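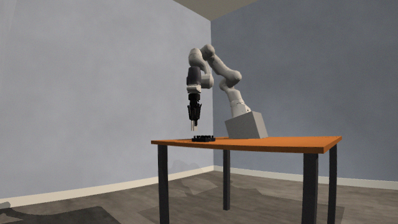
Lirodard action movie notes, README

Last touched Mar 17, 2021. Still messy, sorry.

What it is

Plot notes and ratings for straight-to-video action movies. One row per movie. Started as a text file Lejla Georgiou kept for herself, then I typed it up and added mine. Mostly nineties and early 2000s stuff: subs, trains, hijacked planes, ex-cops with a dead partner. No theatrical releases unless they tanked so hard they may as well have been video.

Files

movies.csv — the main table
notes.txt — longer comments, keyed by id
aliases.csv — alternate titles, a lot of these got renamed for every country they were sold in

Columns in movies.csv

id: just a number, gaps are deleted rows, don't reuse them
title: the one on the US box
year: year on the box. Festival year goes in notes
runtime: minutes, with credits
setting: free text, keep it short (submarine, prison, mall)
villain_type: see list below
betrayal: y / n / two. "two" means the boss AND the best friend
rating_l, rating_n: Lejla's score and Nermina's score, whole numbers, 5 is the top
rewatch: y if either of us saw it twice

Villain types

mercenary
rogue general
arms dealer
corrupt senator
own agency
other

"Own agency" wins if there's a tie. If the guy is a mercenary hired by the agency it's still own agency. We argued about this for a whole evening and it's settled.

How we rate

Both of us watch the whole thing, no skipping the love scene. Score the same night. No changing it later, even when you cool off. A 2 is boring, a 1 is boring and also ugly. Good stunts can drag a bad plot up one point but no more then that. Recycled footage from a bigger movie gets a mention in notes, doesn't cost points by itself.

Known problems

- 30 rows have no runtime, the boxes were rental copies with stickers over the back
- the Gullbridge series is numbered by release and the story order is different. Part 2 takes place last. Leave it.
- rating_n is blank for everything before September, Nermina wasn't in yet
- dubbed versions: some were only seen dubbed and we never marked which. Should of done that from the start
- "Arnora" is listed under the short title, full one has a subtitle that changes depending on the cover
- accents get mangled if you open the csv by double clicking. Import it as UTF-8

Spoilers

Yes, all of them. The betrayal column alone will ruin half the list.

Using it

Go ahead, for whatever. Keep the names on it: Lejla Georgiou, Nermina Kovačević. Plot notes are our own words, please don't paste in stuff from the box or from other people's reviews, we had to pull a few rows over that.

Sending fixes

Wrong year, wrong title — send the id and the right value. Ratings aren't up for correction. New movies welcome but one of us has to find a copy first, so it can take a while.

Todo

- fill runtimes
- split setting into place and vehicle?
- merge the duplicate prison ones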